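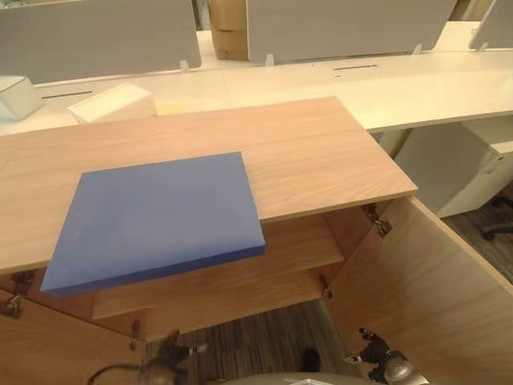 Cabinet doors open, with the robot at work during the Zallo open day.

Tidying a two-door cabinet: tips from the open day

We went to the Zallo open day in November to see robots handle office storage. Most of the morning was spent on one small wood cabinet, and several points from it apply just as well to a linen press or a garage cupboard.

Open both doors all the way before you move anything. Ognjen Bošković, who ran the demonstration, told us a half-open door is what the arms catch most often. Elbows are no different.

Clear the top first. Anything lying flat up there tends to creep forward over the front edge, where a sleeve or a hip will knock it to the floor. Push it back 6 centimetres from the lip, or put it inside.

Lay heavy binders flat if the shelf is wide and mostly bare. Standing up with no neighbours, they lean and the rings go out of shape. Turn the spine label to the front so it can be read from a crouch.

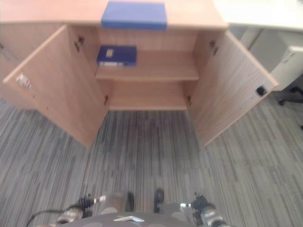
Volodymyr Kobzar wrote in to disagree about laying binders flat. He finds that once there are 4 in a pile, the one he wants is always at the bottom, and he would sooner stand them up against a bookend.

Fair enough for a full shelf. For one or two, flat is fine.

Check the hinges while the doors are open. If a door drops when you let go of it, tighten the screws by hand. A power driver will strip the holes in soft board.

Keep the bottom compartment for things you lift with both hands, such as paper or a toolbox. Leave 2 centimetres clear on each side for your fingers.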